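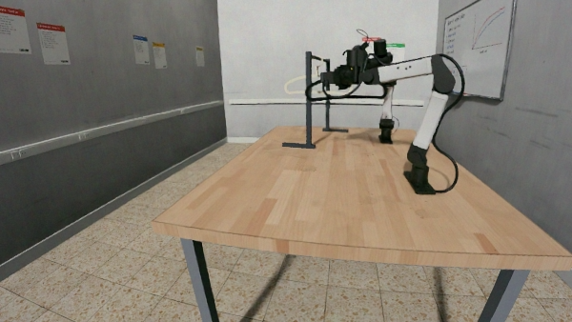 Image credit: Toltero simulation group

Planning and Control catch-up, minutes
22 Mar 2026

Quang Mai chairing, me typing, the Belteo pair on the call. Yes, a Sunday, and thank you all for turning up anyway (the biscuits went in under two minutes, I noticed). I've written this up the way I heard it, so shout if I've got you wrong!

Last time's actions
The joint limit fix is merged. I still owe everyone the note on naming our log folders, and I've promised it again, so please hold me to it. Sinia, our motion planner, now builds cleanly on the new machines, which cheered everybody up after the week we'd had with it.

Planner
We spent most of the first half on hanging things up, and on how close the gripper has to come to the upright posts to do it. Quang's view is that Sinia treats the stand as one big solid block and so throws away perfectly good paths. I think he's right, though I did argue for a bit! The plan is to give each bar its own collision shape and see what that does to planning time. Out of 3,775 logged planning calls, 641 ended in a timeout, and we'd all like that a good deal lower before anyone touches the grasping code.

We also talked about thin loops. With the fingers closed on one and the loop stretched out to the side, the planner only knows about the arm and carries on as if there were nothing in the gripper. Belteo suggested a simple flat box fixed to the fingertips as a stand-in. It's crude, but we liked it, and it can go in without waiting for proper soft-body support. The other arm needs to know about that box as well, or we'll have the two of them planning straight through each other's work.

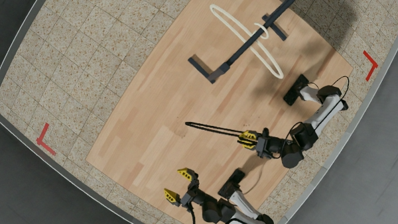

Perception
Lý, the pose tracker, had a longer slot than planned. It copes well with the cream hook while the whole curve is in view and gets muddled once a finger passes in front, when it sometimes reports the two visible ends as two separate things. Quang wants it to hold the last good pose for 11 steps before giving up. I'd rather it told the controller it was unsure and let the controller slow down, and we went round this a couple of times (sorry, Belteo). Agreed to try both behind a switch and look at the logs together.
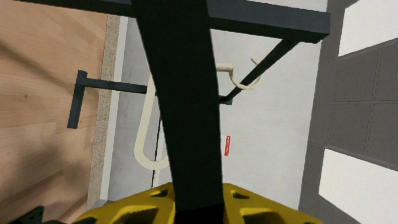
Does the controller stop if Lý loses the hook altogether?
At the moment it keeps going to the last target it was given. Quang will add a hold-position state and a message in the log.

Actions
Quang: separate collision shapes for the stand, plus the hold-position state.
Belteo: the flat box for held loops, shared with both arms.
Me: the switch in Lý, and the log folder note (really, this time).

Any other business
The replay viewer still forgets its window layout every time you close it. Belteo will have a look if there's time. The October release wasn't discussed and goes to the top of the next agenda.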